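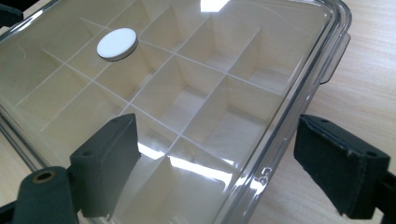
# A Morning at the Robot Open Day

Once a year, in November, the Wakard workshop in Nurnusitz opens its doors to schools and families. The workshop makes hands for robots. If you go on the open day, you can walk through the rooms, ask questions, and try one of the hands yourself.

This page tells you what happens on the visit and explains some of the things you will see.

## Coming in

The doors open at 9 in the morning. You get a paper badge and a pair of safety glasses. The glasses feel a bit big on most children, but you have to keep them on in the two rooms where machines are moving.

There is a yellow line painted on the floor. Visitors stay on one side and the robot arms stay on the other. A robot arm is strong and it does not always know that a person is near. If someone steps over the line, a sensor notices and the arm stops. The staff will show you this with a broom handle.

## What is a gripper?

A gripper is the part of a robot that holds things. Your hand has five fingers, and each one bends in several places. Many grippers have only two fingers, and they do not bend at all. They move toward each other to close and away from each other to open.

Try this at home. Hold your hands out flat with the palms facing each other. Now pick up a book by squeezing it between your palms. You have just worked like a two-finger gripper.

You will find that some things are easy to pick up this way and some are very hard. A book is easy. A coin lying on a table is hard, and so is a wet bar of soap.

## The hand you can hold

In the first room, grippers are not attached to robots. People hold them. A hand-held gripper is a tool with robot fingers at one end, and a camera looks down at whatever the fingers are doing.

The people at Wakard use these tools to show a robot how a job is done. A person does the job with the gripper, and the camera records it. Later, a computer studies the recordings. It looks at what the camera saw and how the fingers moved. After many recordings, it can begin to work out how to move a robot arm for the same job.

You may wonder why the person doesn't just use their own hands. The trouble is that a robot cannot copy a thumb if it has no thumb. When the person uses the same kind of fingers the robot has, the robot gets a lesson it can follow.

The project is called Ulala. So far it has 3431 recordings. Some last only a few seconds.

## The box on the table

One of the jobs uses a storage box made of clear plastic. Inside, thin walls divide the box into small compartments, like the boxes people use for beads or screws. The lid is clear too, and there is a latch tab at the side.

To you this is a simple thing. You have opened lunch boxes and pencil boxes since you were small. For a robot it is a hard problem, and there are several reasons.

**The lid is see-through.** A camera picks up light. When light comes through the lid, the camera sees the compartments underneath. The computer may decide that there is no lid at all and that the fingers can reach straight in.

**The lid is shiny.** Lamps and windows reflect off the plastic and make bright white patches. The walls under a bright patch are hard to make out. When the camera moves, the patches move as well, so the box seems to change even though it is standing still.

**The box is wide.** The fingers have to go on either side of what they are holding. If they are not open far enough, they bump into the lid. If one finger is too high and the other too low, the box can tip.

**The latch is small.** You would find it with a fingertip, even in the dark. Most grippers cannot feel very much, so the robot has to find the latch by looking.

## Your turn

Each visitor gets 2 minutes at the table. You put your hand around the handle and squeeze to close the fingers. Let go slowly and they open again.

The first surprise is that you can't feel the box the way you are used to. You feel a push against the handle, and that is all. You have to watch closely to know what the fingers are touching. Most people lean right over the table without noticing.

Go slowly, and keep the tool steady. If you drop something, pick it up and carry on. Recordings of mistakes are kept too, and the computer can use them to learn how a person fixes a problem. Visitors' turns are only for practice and are not recorded.

## The big arm

The second room has a robot arm named Psarras. It stands on a heavy steel base and it has 7 joints. A joint is a place where something bends or turns, like your elbow or your wrist.

Psarras does its demonstration every half hour. It picks up foam blocks from one tray and puts them in another. It works slowly on the open day so that visitors can follow it. Sometimes it misses a block, waits, and tries again. When this happened on our visit, a lot of children cheered for it.

After the demonstration you can press the red stop button. Every robot in the building has one. Pressing it stops the arm right away, and it will not start again until a member of staff turns the button back.

## Words to know

**Gripper:** the part of a robot that holds things.

**Joint:** a place where a robot arm bends or turns.

**Sensor:** a part that notices something, such as light, heat, or a person standing too close.

**Transparent:** clear enough to see through.

## If you want to go

There is room for 400 visitors, and schools should write to the workshop before the end of September. Wear closed shoes. Long hair has to be tied back in the second room. There is a place to eat sandwiches upstairs, and the doors close at 3 in the afternoon.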